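Insulated bottle smells like old coffee, how do I get it clean?

Pascal Jacquet
I have a black insulated bottle with a steel inside and it has picked up a smell that dish soap won't touch. I had coffee in it every day in January and now even plain water tastes like it. The mouth is too narrow for my hand. Is it a lost cause? I really love this bottle and would hate to toss it!

Zaltthorpe
just use bleach, works on everything

Yammine
Please skip the bleach, it can pit stainless steel. Your bottle is very likely fine! Coffee leaves an oily film that soap slides right over, and baking soda is great at lifting it.

Put 2 tablespoons of baking soda in the bottle, fill it with hot water and leave it open for 25 minutes. Don't screw the lid on while it's soaking. Then go in with a long bottle brush and really work the bottom and the shoulder, where the wall curves in toward the neck. The water that comes out can be amazingly brown — very satisfying. Rinse until it runs clear and do it again if you still smell anything.

Now the threads. Run an old toothbrush around the screw part at the mouth, and pull the rubber ring out of the lid if it comes out. Half the time the smell is living in that ring. I soak mine in white vinegar overnight, in a cup of its own.
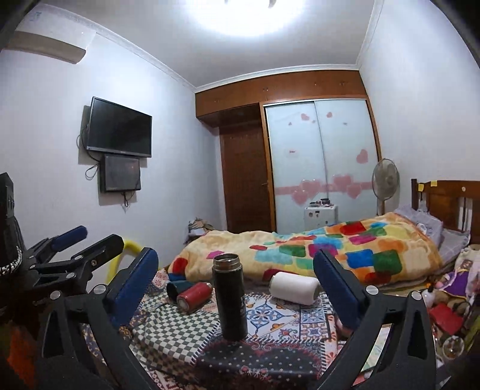

I do all of mine in one go and lay them out on a cloth in the bedroom, lids off for at least a night. Standing up or on their sides, both are fine as long as air gets in. If you store a bottle closed while there's still a drop in the bottom, you'll be back where you started in a week. And get a second bottle just for coffee if you can, it's the best thing I ever did for my water!

Etham
Seconding the rubber ring. Mine was so bad I bought a new one and the smell was gone the same day. Denture tablets work too if you're out of baking soda.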